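Stodilley lab plans its next round of grippers

April | By Bindu Marar

Good news from Stodilley, where the home robotics team has its equipment budget for the coming year and is already deep in the catalogues (and loving it). The plan is to buy 60 more hand-held grippers from Kleinschmidt, with 200 spare finger pads to go with them, and to put off the new arm until the autumn.

Ehsan Zaidi, who drew up the list, wanted the money spent on tools people can pick up and use in an ordinary kitchen or dining room. "Pads wear out first, so we've ordered plenty," he said. "I can't wait to see the boxes arrive!"

Chargers and carry cases come out of a separate pot, and a quote from Drutent is still awaited.

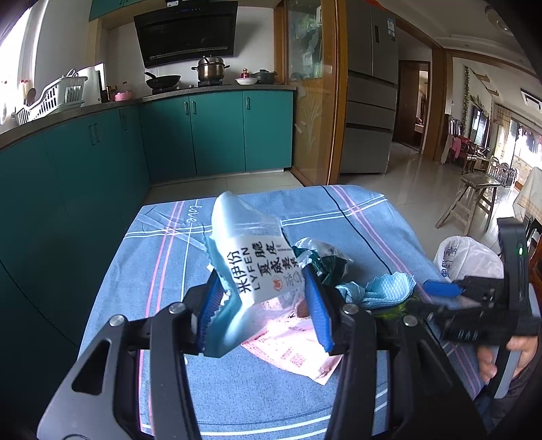

Tidying the table: blue ribbed finger pads grip a crumpled snack wrapper, with a second gripper at the ready.

114 shares | 6 comments

Related
Nollesari opens its repair bench to schools
Lease or buy? Small labs compare notes
Storage space for the new kit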